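Robots That Make the Bed: Open Day at Trutwood
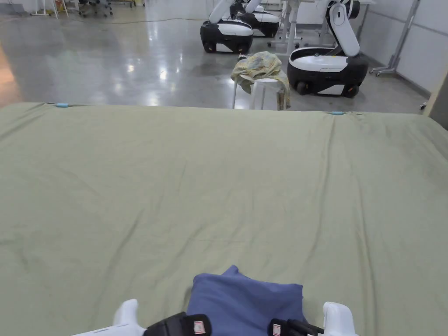 Leopoldo Cuevas wanted to know why a robot would need to practice with a pillow at all. A pillow is easy for you. You can tell it is soft before you touch it. A robot has to learn how far to close its two fingers and where to put them.

Sheets are harder. A sheet changes shape every time it moves, and even a flat one has creases. At Trutwood, small clips hold the far edge of the green sheet.

Some of the robots have wheels and one long arm with joints in it — a bit like your elbow and wrist. The wheels let the robot go to the job.

The open day is on Tuesday. Children from Bruscombe can come in 13 at a time, and each visit lasts 20 minutes.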